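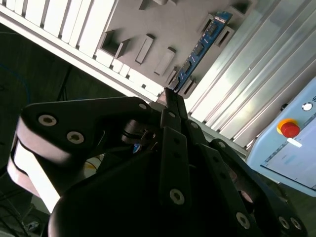 March 2021
Posted by threadneedle_jo

Is Govik ever going to sell online?

I keep an eye on the discount chains because I used to work in one, and I can't make sense of what Govik is doing. The stores in my state were shut for a good part of last year and they took no money at all during that time. Estus and Abbasi both had websites running. Govik had a page with store hours on it.

Then in January they put out a statement saying they had "no current plans" for a web store. I would have thought a year like that would change some minds. Does anyone here understand the reasoning?

marlow_bins

The reasoning is the price of the stuff. If you sell a T-shirt for $4 you can't pick it, bag it, ship it and take it back when it doesn't fit. The postage alone eats the shirt. In a store the customer does the picking and the carrying for free.

Estus has a website, sure, but look at the basket minimum and the shipping charge. I tried to buy socks there and gave up at checkout.

threadneedle_jo

I get that for one shirt. But people don't buy one shirt at Govik. They come out with two full bags. Why not set a minimum order and let people collect it from the store?

oldstockroom

I worked in the back at the Wukenham Govik for a few years, so I can say something about collection. There is no room. The stockroom is the size of a two-car garage and it turns over completely every few days. Deliveries come in before opening and go straight to the floor. If you want collection you need shelves for the orders, somebody to put them together, and a counter away from the registers. All of that comes out of selling space.

The other problem is the stock count. The system tells you what was delivered and what was sold. It doesn't know what's on the floor in the wrong size, or under a table, or walked out the door. You can't promise a customer a medium in navy on that basis. Every chain that does collection well spent years fixing that part first.

pennywise_retail

Abbasi started collection in four stores as a trial and it was fine. They used the old fitting rooms for the orders while the fitting rooms were closed anyway. It can be done if the company wants to do it.

oldstockroom

Abbasi sells coats and shoes. Fewer items, higher price, easier to count. And what happens to those orders when the fitting rooms open again?

pennywise_retail

I don't know, and I suspect they don't either. But they kept some customers during the shutdown, and Govik kept none.

marlow_bins

Did they lose them though? When our Govik opened back up the line went past the bank and around to the parking lot. My sister waited 21 minutes to get in and she only wanted pajamas for the kids. Those are not people who switched to a website.
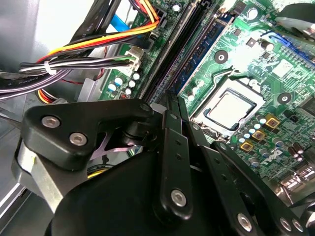 I'd also say that the line is the business. People go in for pajamas and leave with a candle, a bath mat and a bag of candy they didn't plan on. You don't get that from a search box. Online, people type what they want, sort by lowest price and leave. Govik makes its money on the bath mat.

threadneedle_jo

That works for as long as people can walk in. I'm thinking about the rent. They pay it on every store whether the doors are open or not. If there's another bad winter they're back at zero while everyone else has at least something coming in.

lanesider

Long-time reader, don't post much. I do returns for a mail-order clothing company (not one of those named here) and I think people underrate how much that side costs. Dresses are the worst. People order two sizes, keep one and send back the other, and some send back both. Every one has to be opened, looked over, folded, tagged again and put somewhere. By the time it goes back on sale the season may be over and it gets marked down. On a $50 dress you can live with that. On a $9 dress you'd be better off telling the customer to keep it.

marlow_bins

Thank you. This is what I've been saying.

lanesider

I wouldn't go as far as you do, though. Returns are bad for clothes with a fit. They are low for towels, bedding, storage boxes, candles. If I were Govik I'd put the home range online and leave the clothes in the stores. Flat shipping charge, no free returns.

threadneedle_jo

I'd use that. I can't carry bedding home on the bus in any case.

oldstockroom

The home range might work from a separate warehouse, yes. I'd still keep it away from the stores. It would need its own stock and its own staff, and I don't see them paying for that this year, with the summer stock from last year still sitting in storage somewhere.

marlow_bins

Bedding is bulky and the shipping is priced on size. I don't see how that's better than T-shirts.

lanesider

Pillows and comforters, agreed. Sheet sets pack flat - they go in the same bag we use for a sweater.

pennywise_retail

The Wukenham store is hiring for weekends again, by the way. The sign went up in the window next to the new hours. No mention of collection or anything like it, just floor and register.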